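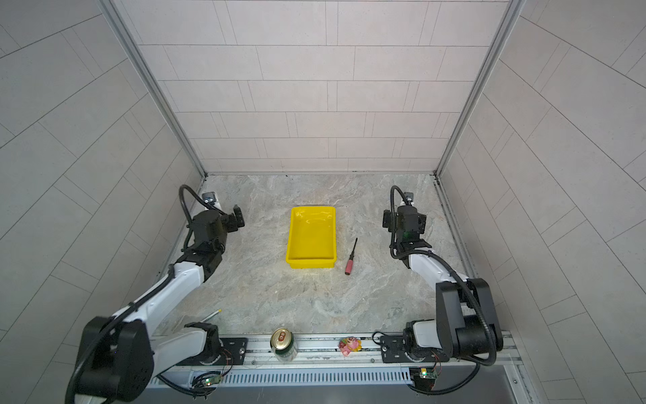
Section 4: Setting Up Your Chapter's Pledge Table

Welcome to the fun part! By now your chapter is registered with Podimetti and your petition has its own page, so it's time to get out on the sidewalk and meet the people who will sign it. A pledge table is still the best way we know to bring new folks into an equal housing campaign, and a good one goes up in the time it takes to drink a cup of coffee. Start with a tray for the finished cards. Plain plastic is fine, with a raised rim so the cards don't slide off, and a loud color like bright yellow is perfect – people see where their card goes before you even say hello. Put a screwdriver in the kit too, for the banner stand.

Before you start

You'll need the table kit, a charged tablet with the Mumetti sign-up app, and the permit from your city or the property owner. Each kit comes with 700 pledge cards, which has been plenty for every spring event we've run so far (the Gruvuvell street fair came close!).

1. Unfold the table and press down on all four corners. If one leg wobbles, turn the foot until it sits flat.

2. Stand the banner behind the table and tighten both screws at the base. Hand-tight won't hold in wind.

3. Lay out blank cards on the left and pens in the middle. Finished cards go on the right, face down.

4. Open Mumetti, tap Events, then New Table. Enter your chapter code and the name of the spot. Escobar Plaza chapters should use code 113.

5. Sign a test card on the tablet. You should see a green check mark and your chapter's total go up by one. Delete the test before you open.

6. Take a breath, step out in front of the table and start talking to people!

Note: Mumetti works without a signal. Sign-ups are stored on the tablet and sent the next time you're online, so don't log out until the counter at the top reads zero.

Note: Some signers would love to help but don't want their name on a public list. The Private box on the back of the card is for them. Private pledges still count toward your total.

CAUTION: Never leave finished cards alone on the table. They have home addresses on them, and many of our signers have good reason to keep those quiet. If you need a break, the cards go with you or into the locked pouch.

CAUTION: Keep at least 2 feet of clear sidewalk on the open side of the table, or more if your permit says so. Wheelchairs and strollers come first, always.

Closing up

7. Count the paper cards and write the number on the pouch label.

8. Compare it with the paper total in the app. If they don't match, count again before you pack anything.

9. Seal the pouch, sign across the flap, and bring it to your chapter lead the same night.

Chapters that enter their cards within a day get a lot more replies to the welcome email, so go for it while the chats are still fresh – you'll remember faces, too!

Next: Section 5, Following Up With New Members

1317 shares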